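Course handout, Robot Practical
Unit 2: The drawer task, and how far to believe your own score

Read this before you open the simulator. Last year's groups read it afterwards, and several had to rewrite their reports over a weekend.

The task is set in the Purncombe room, the kitchen scene that comes with Cilix. Your program has to bring the arm down to the cabinet, take hold of a drawer and pull it out. The bowl, mugs and crates on the floor mat belong to Unit 3. Leave them alone, but do plan your arm path with them in mind. Every group thinks the floor is far away until the elbow swings.

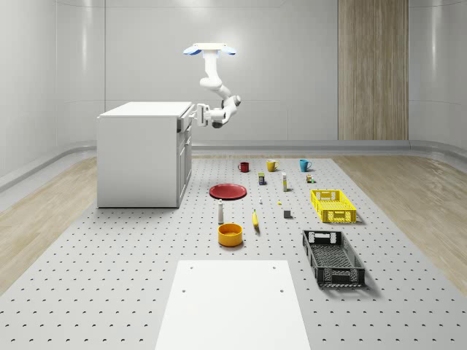 One of last year's students objected at this point that a hanging arm in a spotless room was nothing like the kitchen at home, and asked why anyone should trust a result from it. I agree with most of that. A simulated drawer has the friction somebody typed into a settings file. It does not swell in damp weather, and nobody has jammed a ladle in it. If your program opens it every time, you have learned that your program opens that drawer, with those settings, in that light.

So why bother? It is cheap, and it breaks in useful ways. A program that fails here will very likely fail on the bench too, and you can find out without bending anything.

What you hand in

A run is one attempt from the start pose. Each group does 100 runs for the final score and keeps the logs of all of them, including the embarrassing ones. You may do as many practice runs as you like. Do not mix practice runs into the score. Do not stop early after a good streak.

Of those 100, pick 20 and go through them by eye, start to finish. Pick them by random draw. The checker that ships with Cilix marks a run as passed when the drawer has moved far enough, and it does not care how. Last year it passed a group whose arm had hooked the drawer with the side of its wrist. They reported a "reliable grasp" and were quite put out when I asked to see one.

The close view

Use the gripper view for the by-eye check. In the room view, two fingers beside a drawer and two fingers round a handle look much the same. Close up you can see whether there is anything between the pads. An open gripper in front of a drawer front is an approach, and should be written down as an approach.
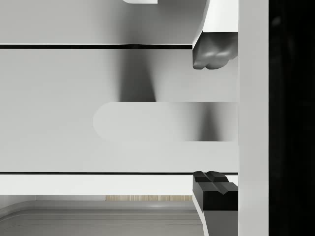
Page 4

Shadows deserve a warning of their own. The light comes from above and the drawer fronts are pale, so soft patches of shade fall on them. If your program finds the handle by looking for dark areas, it may be finding shade. Move the light and run it again before you tell me it works.

Claims from elsewhere

Galanis and Tendatport are both on the reading list. Read them for method. For each, note how many runs were done, who judged them and what counted as a pass. If you can't find one of these, write "not stated" and treat the headline figure accordingly.

Your own report gets the same treatment. I would sooner mark a plain account of a poor score than a good score I can't trace to a log.

Logs and report are due by noon on Saturday, through the usual upload page. Late uploads lose marks, even if the queue was long.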